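FOR IMMEDIATE RELEASE
February 10, 2011

Fusis Puts a Tray by the Door and Asks You to Take Something

Small wrapped things, a metal tray and no sign telling you how many you are allowed

DRULLUSACH. Fusis, which makes trays and little else, today announced the Ok, a metal tray for wrapped candies, cookies, tea biscuits and whatever else comes sealed at both ends and gets handed to guests. It goes on sale today at Nornix, the housewares store on the main street, and through the Nornix mail-order catalog, where it has been given half of page 12.

The company is aware that the world already has trays. Fusis has made several of them. Its long oven tray has been in the line for years and is bought mainly by people who do not bake, who put it in the front hall and fill it with keys, stamps and peppermints. After reading enough letters on the subject, the company gave in and made a tray for the hall.

The Ok has rounded corners and a raised rim. The base is brushed and the color is gold, a decision that took most of December and produced more memos than the rest of the product put together. An early sample in gray was judged to look like something a dentist would hand you. The gold one makes a supermarket biscuit look as though somebody went out of their way.

The rim is the part the workshop is proudest of. It is high enough to stop a slippery wrapper from sliding onto the floor when the tray is carried, and low enough that a guest can reach in without seeming to dig. Fusis tested this by carrying full trays up and down the stairs of its own building at a normal walking pace, then at the pace of a person whose doorbell has just rung. Later samples were given an extra bit of rim on the strength of the second test.
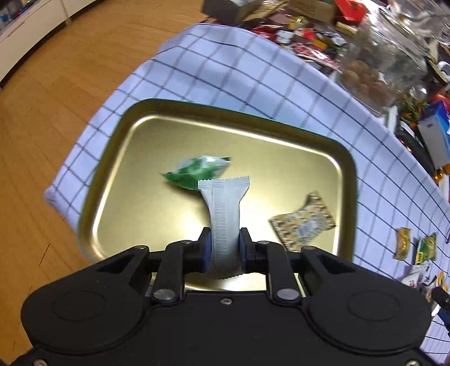
The company also has views on how to fill it, and prints them on a card inside the box. A heap is a mistake. A heap says the bag was emptied in a hurry, and it hides the good ones at the bottom, where they will be found by the first child through the door and by no adult at all. Fusis suggests one layer, with gaps, so the base shows and the light gets at it. Mix the wrappers. Plain ones next to shiny ones look planned even when they are what was left in the cupboard. Patterned wrappers can go anywhere.

The card goes on to the matter of the last piece. In tests at the Fusis lunch table, a single candy left on a tray stayed there for the rest of the afternoon, in full view of people who plainly wanted it. The company's advice is to keep a spare bag nearby and never let the tray get down to one. Customers who enjoy that sort of tension may ignore this section.

As for what belongs on the tray, the rule is that it should be wrapped. Loose nuts get into the corners. Unwrapped chocolate leaves marks, and the marks on a gold tray are hard to explain to company. The Ok will hold grapes, but Fusis would prefer not to hear about it. Tea bags in their own envelopes do well, as do sugar packets, the small crackers that come with soup, and those biscuits from hotels that people bring home in coat pockets and then feel they must offer to somebody.

Care is simple. Wipe with a damp cloth and dry with a soft one. Going with the grain of the brushing will keep the base looking even, and going across it will give you a hobby. Do not put the tray in the dishwasher, the oven or the microwave. The card says so on both sides. A few scratches will turn up in the first year, and the company has decided to call this wear.

Nornix will have 200 trays on its shelves for the first week, stacked near the register, with one open and filled for customers to help themselves. The store asks that people take what they would take at a friend's house. It has not defined this further. Last fall, when the store put out a bowl of toffees to mark its new carpet, the bowl was refilled three times before noon and the carpet was hardly mentioned.

The first run came to 2651 trays. The plan called for a rounder number, but the metal ran out when it ran out, and the workshop saw no reason to throw away the last few sheets for the sake of a tidy figure. A second run will follow if the first one sells. If it does not, everybody the company knows will be getting the same thing for their birthday.

The Ok comes in one size and one color. Requests for a lid have been noted. A lid was tried during development and made a sound so loud on being lifted that it ended all conversation in the room, and some people at Fusis still think this was a selling point. They were outvoted.

Each tray is packed in a plain box with the card and 2 sheets of tissue paper. Candy is not included. The box is flat enough to wrap easily, and the company mentions this for the benefit of anyone who has ever tried to wrap a bowl.

Stores wishing to carry the tray may write to the Fusis sales office in Drullusach for a price list and a sample. Samples should be returned, please. A number of oven trays sent out on the same terms are still missing, and the company has a fair idea of whose front halls they are in.

About Fusis

Fusis designs and makes metal trays for the kitchen, the table and, as of today, the hall. Its workshop and office share a building in Drullusach, along with the stairs mentioned earlier.

About Nornix

Nornix sells housewares from its store in Drullusach and by mail. The catalog is free on request and comes out when it is ready.

Press contact: Fusis sales office, Drullusach. Photographs and loan trays are available to the press. Please see the note above about returning them.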